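Call for Participants: Basket Handling Evaluation, Two-Arm Tabletop Kit

Westberg invites small packing businesses, produce shops and training centers to take part in a user evaluation of the Fekitz two-arm kit. The evaluation will be held at our Clotville site. No earlier experience with robots is required.

Participants will operate both arms through a set of handling tasks with woven baskets and fresh fruit, and will then complete a written review of the grippers, the wrist cameras and the operator guide. Each participant attends two sessions and receives a payment of $207 after the second.

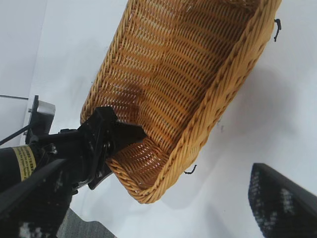
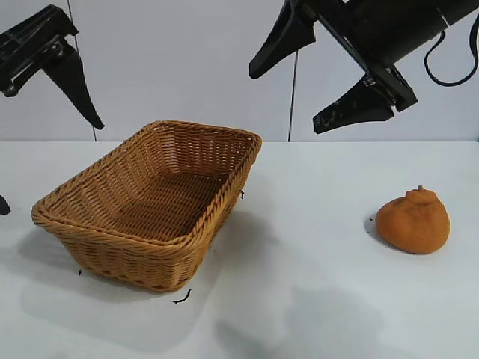
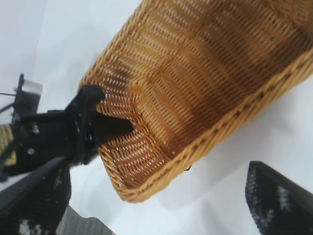
Basket handling on the two-arm kit, Clotville site.

Said Tazi wrote after the October round that the grippers were easier to learn than the guide had led him to expect, and that he would have liked more time on the fruit tasks before filling in the review. The second session has been lengthened accordingly.

Applicants must be 18 or older and able to stand for up to an hour at a time. There are 43 places. Businesses may nominate more than one employee, but each person must apply separately.

Applications should state the applicant's name, current position and preferred session times, and should be addressed to the Evaluation Office, Westberg, 554 Amarasinghe Road, Clotville. The closing date is 4th November. Applicants will be notified of the outcome in writing.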